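Zultthorpe Handling Lab – Equipment Planning Meeting
April
Present: Mavis Ruiz-Ortega (chair), Yanling Zheng (minutes), J. Lu
Apologies: none

1. Minutes of the last meeting
Approved with one correction. The quote from Pletham was for two grippers, without spare fingers.

2. Bag unpacking station
Yanling asked that the station stay on its present arm for the rest of the budget year. A second arm would go into next year's request. Cable routing was discussed at some length. Mavis wants a price for a cable guide before any new arm is ordered.
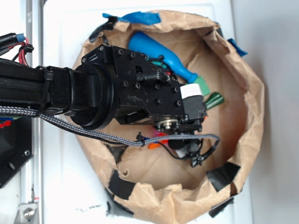 Bag station: gripper over the open paper bag, with the braided cable running across the opening.

3. Consumables
Agreed to order 100 paper bags and 15 rolls of tape from the usual supplier. Toy items will be replaced as needed from the small purchases line.

4. Gripper fingers
Vutent quoted $76 per finger, with a lead time of around 2 weeks. Lu prefers Vutent to Pletham on price. Mavis asked for the Pletham figure in writing first – the last one was given by phone. Decision held over.

5. Actions
Yanling: price for cable guide; place bag and tape order.
Lu: written quote from Pletham; ask Vutent about shipping.
Mavis: draft the line for a second arm.

Meeting closed at 3:40 p.m.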